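Nirkurby push button set – read me first

Reading time: 2 min

What is in the set

The Nirkurby set covers industrial push buttons for control panels, together with the trays we use to sort them by cap color. It was started in May by the Kapoor workshop for people who teach panel wiring. Version 1 has 751 records, one record for one button.

Columns in the file:

- part_id – number from 1 to 751
- cap_color – yellow, green or other
- tray – color of the tray where the part belongs, or "none"
- block – short note on the contact block
- remarks – free text, often blank

How we sort

The rule is simple: the cap decides the tray. Yellow caps go in the yellow tray, and the buttons lie on their side so that the cap and the block can both be checked. Green caps stay outside the yellow tray. Please do not sort by the block, it says nothing about the cap.

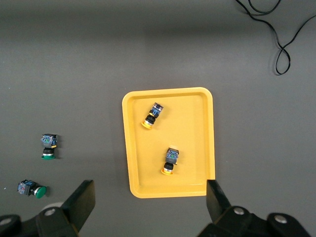

Etornam Aryee asked whether a button without its cap should still get a record. Yes, it should. Write "other" in cap_color and explain it in remarks.

Known problems

In 51 records the remarks were typed twice. Saodah Pangaribuan is correcting them by hand, and the part_id will stay the same. The note on the block is also uneven – the early ones say only "blue", the later ones mention the screws and terminals too.

If you find a wrong tray, send the part_id and the correct color to Yaa Kyei.

Last updated: 25/09/2025

Contact: Yaa Kyei, Kapoor workshop | © Kapoor | Back to top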